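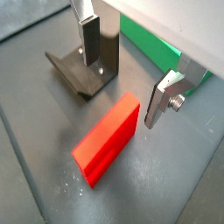

Courses > Skusier > Colour and Surface

Students will study how a neutral ground alters the appearance of a saturated hue. Place each sample on its own and record its colour under the lamp before moving it. A bright red rectangular block on a flat grey surface reads strongly, and soft shadows on the grey should be noted separately from the sample. Allow 30 minutes for the exercise. Written responses of no more than 400 words are to be submitted in February through the Pokstead office.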